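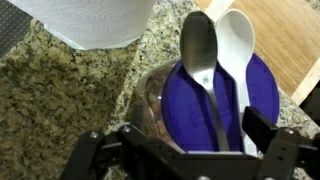 A wrist camera's view of the countertop during recording at Onden's Bastgate kitchen: a jar with a purple lid, a steel spoon and a white plastic one.

BASTGATE, 1 June 2025 - Onden has finished the first round of recordings for a kitchen robot that is meant to learn from examples set by people. The company said its staff collected 1,075 examples in a rented apartment kitchen in Bastgate.

Each example is one attempt at a small job, such as moving a spoon, picking up a jar or tearing off a paper towel. An operator guides the arm by hand controls while the camera at its wrist records. The video is stored along with the position of every joint, and the learning system is later trained on both.

Eighteen people took turns as operators. Most had never controlled a robot arm before, said Laurinda Guerreiro, who runs data collection at Onden.

"We give them a half hour of practice and then we start saving," Guerreiro said. "The first few are slow. We keep the slow ones if the job gets done."

The kitchen was left furnished, and operators were told to work around whatever was on the counter. Earlier recordings were made at a bare table in the company's workshop. A model trained on those did well at the table and poorly in kitchens, according to Noman Malik, an engineer on the project.

Malik said spoons have been among the harder items. They are thin, they slide against each other, and polished steel reflects the lights, which makes the edges difficult to find on video. Clear containers cause similar trouble. He has asked for 300 more examples with glass and metal items before the next training run.

Not all of the recordings will be used. Reviewers threw out 67 because the video and the joint readings were out of step. Failed grasps are labeled and kept in a separate set. Seon-mi Sun, who leads the review work, said her group watches every recording at least once and writes a one-sentence label for it.

"If two of us would describe it differently, we talk it over and fix the label," Sun said. "That takes longer than the recording does."

Onden is sharing the cost with Peixoto, a maker of kitchen fittings that wants to test the arm in its showroom. Neither company would say how much has been spent.

A second round will take place in Motemau, where the companies have the use of three home kitchens with different counters and lighting. Bernardo Bettencourt, the project manager at Peixoto, said that work should be done by November. The trained system will then be tried in a kitchen that does not appear in any of the recordings.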